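Willstead cell — maintenance and setup meeting
Sunday, December 24, 2023
Chair and notes: Eduardo Sarmiento
Also present: Saxena (integration), Grirnberg (parts supply)

1. Notes of last meeting
Accepted, with one correction. The February target was Suronent's proposal and was never agreed by us. Please stop quoting it.

2. Gripper cable on the right arm
Saxena reported that the gripper cable has been rerouted and the matter can be closed. The chair did not agree. There is still a lot of slack between the gripper and the inline connector, and it runs straight over the right-hand box.

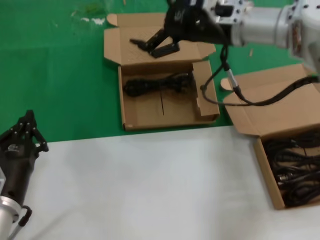
Saxena's view is that the loop is needed for wrist rotation. The chair asked how much of it is needed, and there was no figure to give. "It hasn't snagged yet" was offered and is recorded as said. Grirnberg can supply clips for the forearm, but not before the new year. Item stays open.
Action: Saxena to measure the slack with the wrist at both ends of its travel and bring the numbers.

3. Flange screws
Grirnberg recommends a torque check every 2,000 cycles. The log shows 319 cycles since the last one, although it also has a gap where the counter was reset, so the chair puts little weight on it. Check to be done now and the count started again from zero.
Action: Sarmiento.

4. Left hand
Suronent says in writing that the finger joints need no attention this quarter. They said the same last quarter, and we changed a joint pin anyway. The chair wants the joints looked at by a person before anyone relies on the letter. The wrist cable on that side gets the same slack check as item 2.
Action: Saxena.

5. Work surface and box positions
The green covering is marked and has bits of debris on it. Saxena considers this cosmetic. Maybe so — but wiping it down is on the start-of-shift sheet, and the sheet is being signed. Box positions are still set by eye. The chair does not see how we can compare one run with another on that basis and asked for proper corner stops.
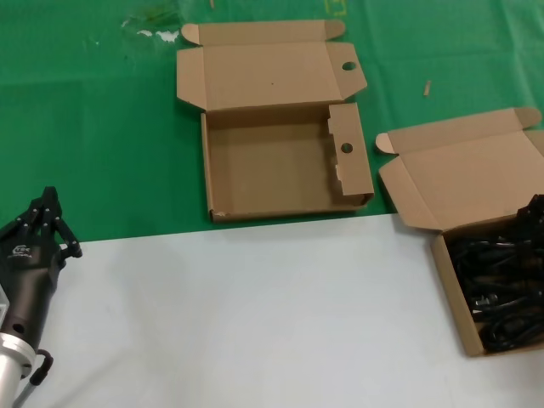

6. Spares and budget
Grirnberg quoted $210 for a spare gripper cable with connector. Approved for one. A second was suggested "to be safe" and turned down until item 2 has an answer.

7. Acceptance run
Saxena asked for the cell to be signed off on the strength of the last demonstration. Refused. A demonstration with the supplier standing next to it is a demonstration. We will run it ourselves after items 2 and 3 are done, and no date will be given to Suronent before then.

8. Any other business
The start-of-shift sheet to be rewritten with space for remarks — a row of initials tells us very little.
Action: Sarmiento.

Next meeting to be called once the slack measurements are in.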